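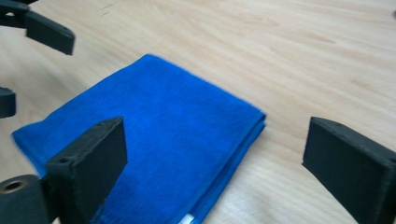
A folded blue cloth on a light wooden tabletop.

STIRNBRIDGE — Itovlow, a supplier of replacement parts for older cars and light trucks, will add a line of rebuilt drum brake wheel cylinders to its catalog in July. The first release covers 100 part numbers for domestic vehicles.

The cylinders will be rebuilt at the company's Perby shop, where worn bores are sleeved in stainless steel and fitted with new seals and springs. Each unit is pressure tested before it is boxed. Bleeder screws and dust boots are included.

Itovlow carries 1,949 brake and clutch parts at present. Customers have asked for wheel cylinders more often than any other missing item, the company said, and original castings for several models have become hard to find.

The new line will be sold under the Bogdan name, which Itovlow already uses for its master cylinders. Prices will match those of the current exchange program, and customers who return a usable core within 9 weeks will receive a refund of the core deposit. Cores with cracked castings — or with broken mounting ears — will not be accepted.

The rebuilt cylinders carry a warranty of three years on parts. Labor is not covered. Orders may be placed through Itovlow dealers or at the Stirnbridge parts counter, which opens at 8 a.m.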